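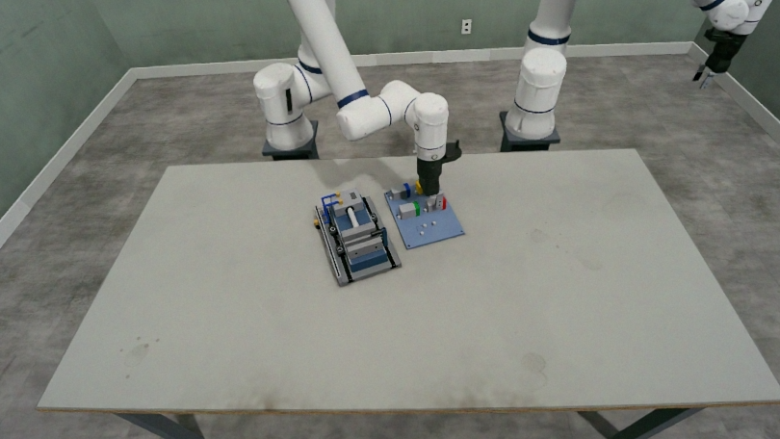
What do we teach at Lerden Language School?

We teach spoken and written English to adults who already have a job or a family and can come only in the evening. Each lesson is 90 minutes, and most students come two times a week.

About us

Lerden was opened by Deepak Kandpal in a rented flat above the bakery on Georgiou Street. In the first winter there was one class with 18 students, and the chairs were borrowed from the bakery. Today we are in our own rooms on the second floor of the Flokberg building, and since we opened 726 students have finished a full course with us.

Deepak learned English himself as an adult, and he remembers well how it is to understand everything in the book and then nothing on the telephone. For this reason our beginners speak already in the first lesson. Grammar comes also, but in small portions, and we explain it in simple words.

Our courses

The general course has four levels. Before you start, you have a short talk with a teacher and write one page about your week, and then we propose a level. If the level is wrong you can change until the end of the third lesson without paying more.

There is also a course for letters and forms. We practise how to write to a landlord, how to complain politely about a bill and how to fill in an application for work. Please bring your own papers if you wish, we keep them private.

For the upper levels we use Etach, a reader which our teachers wrote themselves. It has short stories from the neighbourhood, and every August we add a new one. Students may send us their own story for it, and the teachers help with the corrections.

Visiting us

The office is open from 4 in the afternoon until the last lesson is finished. The lift is on the left side after the entrance. You are welcome to sit in one lesson for free before you decide, only please tell the office one day before.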